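The open day notice was still taped to the door of the Pleline building when we got there, dated March 28, 2024, with the start time crossed out and a later one written under it. My aunt said we could have slept in. My father said we could have a coffee, and went to find one.

I was there for school. We had to visit a workplace and write two pages, and my aunt knew a woman at Fenen who had put our names down back in January. I'd wanted the airport. The list for the airport was full.

They took us up in fours, because of the lift. On the second floor there was a room with chairs and a table of biscuits, and a man in a grey jumper talked for a while about how the company had started. It made hinges first, for kitchen cupboards. Then Le Roux bought the hinge side and the people who were left over wanted to do something with hands. He said it like that, "something with hands", and a few of the parents laughed.

"The machine learns from people doing the job," he said. "So we send people home with the tools and they do the job. Washing, beds, dishes. They're paid for it. Today one of our folders is working at her own place and we'll go across and watch."

Her place turned out to be across the car park and up a set of stairs, over a bakery. Twenty of us had signed up and the stairs took all of us, but the bedroom didn't. We stood in the hallway and went to the door a few at a time. She was kneeling on the edge of the bed with a gripper in each hand, the black kind you squeeze, and she said good morning without looking up.
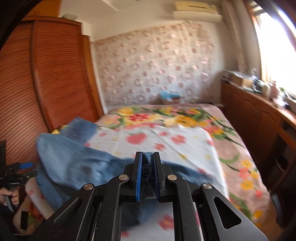

My aunt folds for a living, at the hospital laundry, so she had opinions. She kept them down for the first minute. Then she said, fairly loudly, "She should have the waistband."

"I'll get to the waistband," said the woman on the bed.

"I'd start there."

"So would I, with my fingers."

That seemed to settle my aunt. She moved up to the door frame and stayed there, which meant the boy behind us couldn't see, and his mother sighed through her nose. I let him in under my arm. He wanted to know where the robot was. The man in the jumper said the robot was back at the main building and we'd see it after lunch, and that its fingers were the same as these ones.

"So she's being the robot," the boy said.

"For today, yes."

"I'm being the robot till four o'clock," said the woman.

She was slower than I'd thought anyone could be with a pair of jeans. She'd take hold of a bit, lift it, decide she didn't like it and put it down again. My father, who had come up last with his coffee, asked if she was allowed to get it wrong. She said she was supposed to get it wrong sometimes, and then fix it, and that fixing it was the part they liked best. He asked how many she did in a day. She said her record was 82, but that was tea towels.

I wrote down 82, tea towels. I had a notebook with me and so far it had the word hinges in it and nothing else.

The smell from the bakery came up through the floor. Somebody at the back asked about lunch. The man said there'd be sandwiches at one, and that there was no rush, and that those who'd had a turn at the door might like to let the others through. Nobody in front moved much. It was hard to leave in the middle. My aunt had her own hands up in front of her by now, thumb against fingers, closing them when the woman closed hers.
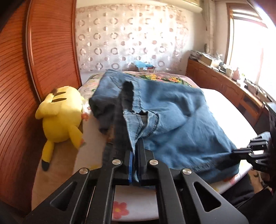 "There's a Pikachu," the boy told his mother.

"I saw him."

"Does he get folded?"

"He supervises," said the woman on the bed. It was the first time she'd sounded as if she was enjoying herself.

After lunch they showed us the robot, which they called Zernero. It had two arms on a bench and a towel in front of it. It picked up the towel by one corner, held it there for a bit, and put it down. Then it picked up the same corner. The man in the jumper said it had been better on Tuesday. On the fifth go it got a second corner and brought them together, and people clapped, and my aunt said, "Well, that's a start," and asked whether it did fitted sheets. He said not yet. She said it had better learn, then, because she had 40 of them waiting for her in the morning and it was welcome to come in.

He gave her a card. She looked at both sides of it and put it in her purse.

We walked back past the bakery to get to the car. The window upstairs was shut and bright with the sun, so I couldn't tell if she was still at it. My father bought a loaf and three buns. My aunt ate hers in the back seat and practised on my scarf with two fingers of each hand, and by the ring road she had it in half, and then in half again, though one end hung out.

I got my two pages. I put in the hinges and the tea towels, and I left out Le Roux, as I wasn't sure how to spell it.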